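July, half past six in the morning

I woke up before the alarm again and walked to the harbour in Ernden. It was very grey and the wind came from the water. I like this hour, because the bakery already smells of bread and the street is still empty of cars.

My course has 24 lessons and I have finished 3 of them. Yesterday the teacher corrected my letter and there was much red colour in it. I still mix up "since" and "for". I wrote both words on a card and put it beside the kettle, so I must read it while I wait for my tea.

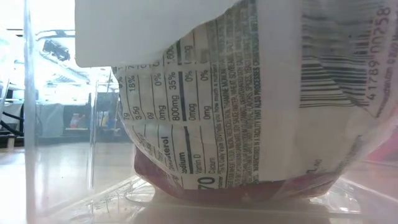 In the afternoon I took the bus to Uvon to ask about the flat. The rent is 994 a month and they want 300 more for the key and the cleaning. It is too much for me, but the kitchen has a window to the east, and I keep thinking about it. I told them I would answer before the end of the month.

Tonight I will write to my sister. I have not told her yet that I want to stay another winter.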